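Virstead drone roof inspections: progress report, June
Last updated: June

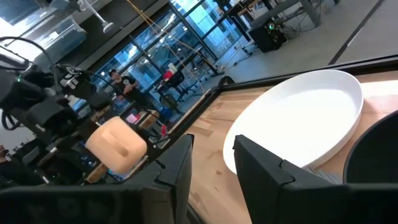
White oval dish on the wooden tabletop.

We have flown 16 of the 100 roofs. Ayuba Ayaaba expects up to six more next month, which I doubt. Eight flights were called off for wind, and Udetti still blames the forecast. Its crack reports missed a split gutter that Ofori's roofer found from a ladder. I would hold the second payment until Irlow is reflown.

Elikem Gyamfi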